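So Grunomitz district is telling everyone rabies is "under control" after 2 dog bite deaths since February. I read the notice. I'm not convinced.

They say 2000 dogs were vaccinated. By whom? The Huraton clinic has one fridge for vaccine and it was out for 3 weeks.

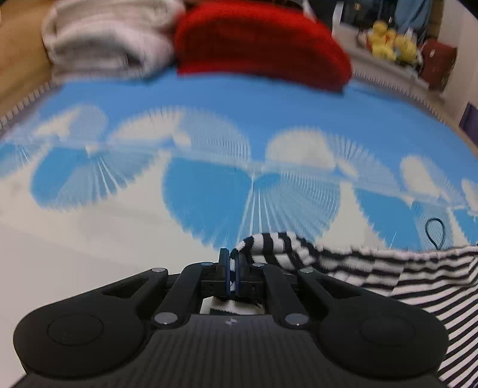

Ankica Petek at the clinic told me 10 people came in bitten last month and were sent on to Stoyanova for shots. That's a two-hour bus ride, if the bus shows up. 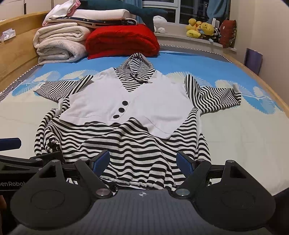 The notice doesn't mention the bus. It says "seek prompt care."

I've asked for the vaccination list, street by street. Was promised it by noon. It's now 6 pm. Will post it if it comes.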